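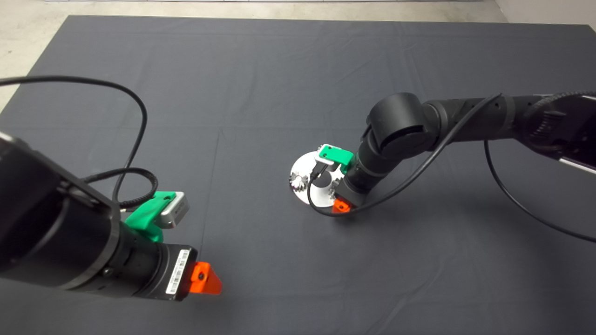
August 21, 2020

Dark gray cloth, notes on creases and on the folding order.

The cloth is spread flat since this morning. Zoi asked me to write down how it behaves before we order more of the same from Bakalis, so I write everything here, also the small things.

Creases. The fold lines from the package are still there, but faint. Near one edge the wrinkles are softer and I think these came from the shelf and not from the package. I passed the hand over them two times and they stay. Hamidreza wants to iron it. I prefer to wait, because last time with the Plorkum cotton we ironed too hot and the surface became shiny in one place, and after this we could not compare it with anything.

Seam. There is one long straight seam. With the cloth as it lies now, the seam goes diagonally through the middle. I know this looks careless. If I turn the cloth so the seam is parallel to the wall, the edges do not fit the surface anymore and one corner hangs too low. So for today it stays diagonal. When we fold in half, the seam makes the fold thicker at one point and the upper layer slides a little. Put the palm on the seam first, then bring the far edge over.

Folding order which I used:
Half, far edge to near edge.
Smooth from the seam to the outside.
Half again, left to right.
Wait a little, then the last fold in three.

The last fold is the bad one. It opens by itself when I take the hand away. Eglė makes it in two and not in three, and her pile is lower, but then it does not go into the Trurville box. To decide with her.

Washing. Not washed yet. The label of the supplier was already cut when it came to us, so I don't know the temperature. Anastasia will ask Bakalis. Until we have the answer please do not wash it, also not by hand.

Lint. On dark gray every white thread is visible. I cleaned with the roller before spreading, and again after lunch. The floor is concrete and makes fine dust, so do not let the corner touch it when you unfold. Prodromos holds two corners high and walks backward, this works well but needs a second person.

Price, copied from the offer so it does not get lost: 271 for a pack of 20, delivery in September. For the thinner one they did not write a price.

To do:
Ask for a sample without seam, if they have it.
Try the same order with the Clirkeo fleece.
Measure the cloth again after one night flat, to see if the faint lines go away alone.
New rolls for the lint roller (last one is almost finished).

Please do not fold it this evening, I want to see it tomorrow as it is.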